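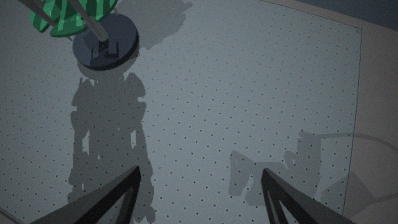 Community Cinema Programme: Progress Report, November

1. Period and scope

The report covers the second half of the grant for film screenings at Trultden and Orow. Spending, admissions, programming and access work are set out below. Matters that need a decision from the funder are in section 6.

2. Admissions

Total admissions for the period were 957. Trultden took the larger share, as it has more seats and an extra matinee slot. Evening attendance at Orow fell after the bus timetable changed, and the start time was moved forward to 6 p.m. Figures by title are in the spreadsheet sent with the claim form. Complimentary tickets are included in the total and marked separately in the spreadsheet.

3. Programming

The family strand ran as planned at both sites. The horror strand was cut from three titles to two when the distributor withdrew one print from the regional list. Its slot went to a subtitled drama that had been held in reserve. Certificates were checked with each licensing authority before booking, and no local reclassification was needed.

Bookings continue to go through Cikham, whose contract runs to the end of the grant. Two delivery files arrived with keys that opened too late for the technical check. Cikham now sends keys a full day before each screening. The fault has not come up again.

4. Equipment and sound

The Ranasinghe fund paid for the replacement centre speaker at Orow. Dialogue levels were measured before and after fitting, and the house setting has been lowered to match. The old speaker is kept as a spare. At Trultden the projector lamp is within its rated hours and will not need changing this financial year. The masking on the left side still sticks when moving to the wider ratio and is being set by hand.

5. Access

Captioned screenings were held at both sites. Audio description was offered wherever the distributor supplied a track. Six headsets are in working order. Relaxed screenings took place at Trultden only, with house lights at half and the sound reduced. Orow cannot dim its lights in stages at present; a quotation for the work has been requested.

6. Decisions requested

Approval is sought to carry the underspend on print transport into the next period and use it for the Orow lighting work. The funder is also asked to confirm whether the school holiday matinees may be counted under the family strand. They are reported separately for now.

7. Next period

The spring list will be submitted once release dates are confirmed. Captioned screenings will continue at both sites.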